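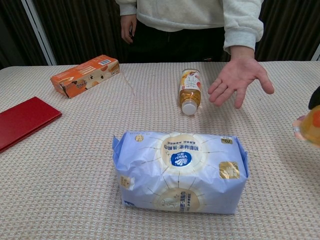
5 min read

I work in the returns room of Skovska, a company that sends household goods and snacks to small shops and also directly to people at home. When a customer sends something back, it comes to us. We open the parcel, look at the thing, and decide if it goes again to the shelf, to the discount corner or to the waste. In February we got two robot arms for this work. I promised to some former colleagues that I would write how it is, and I have postponed it long enough.

First I should explain how it was before. We were sitting at long benches and each person did everything. You cut the tape, took out the goods, turned them in your hands, typed the code, put them in the right crate. A good worker did it almost without thinking. I could talk with my neighbor about her garden and at the same time find a split seam on a pack of tissues. I did not know this was a skill until I had to teach it.

Now one person stands on one side of a table and the arm works at the other. The person lays out the items and shows the next one with an open hand. The arm takes it, holds it in front of the scanner and moves it to a crate. If the arm cannot decide, a yellow lamp goes on and the person decides. The program comes from a firm called Maihi, and their people were with us for the first weeks. They were polite and they asked many questions, some of which I found strange. One of them asked me how I know that a box is "tired." I had used this word without noticing. I said that the corners become soft and the color goes away at the edge, so you see the cardboard. He wrote it down.

The hardest things are the ones you would not expect. Heavy things are easy. A hardcover book is easy, if it does not lie too flat on the table. A bottle which lies on its side is difficult, because it rolls when you touch it at the wrong place. Big packs of face towels are difficult too. They are soft, so they change their shape when you press them, and the plastic shines under our lamps. Small cups of jelly were a disaster in the beginning. The grip was too strong and we washed the table many times a day. They are better now, but I still keep a cloth in my pocket.

Many of our goods are imported and the print is in Chinese. I cannot read it, and for years I knew these products only by their color and their pictures. The scanner reads the barcode and the name comes on my screen in English. I learned that a candy I had called "the plum one" was made from hawthorn. I was a little ashamed, and then I bought a bag of it.

What did it change for us? The numbers are good, the office says. In the last month we handled 3,650 items in our room, with the same people as before. No one was sent home. That was the fear, of course, and I had it also. But two colleagues who left in the spring were not replaced, and I think we should say this openly too. At our other building, in Wudville, they are waiting for their own arms and they call us often to ask. I tell them both parts.

My body is less tired. I used to have pain in the right wrist every evening from the knife and the lifting, and now I have it perhaps once in a week. My head is more tired. The easy items go past without me, and what comes to me is only the doubtful ones, one after another. Is this dent from the truck or from the customer? Was this seal opened and closed again? Before, there were easy parcels in between, and they were a kind of rest. We asked for a short break of 5 minutes in every hour, and after some discussion we received it.

The other change is the sound. The arms are not loud, but we stand farther from each other now, and you cannot chat over a table with a machine on it. I know less about my neighbor's garden. We have started to eat lunch together at the same time, which we did not do before, and there are roughly 20 of us, so it becomes quite noisy. I like it.

I was asked if I want to go for training in Jematville, to learn how to set up the grip for new products. It is a longer way by bus and the pay is a little higher. I have not answered yet. My English for technical things is not so strong, and the manual is thick. On the other hand, I already know which boxes are tired.

I will write again when I have decided.

Contact | © All texts by the author of this blog | Back to top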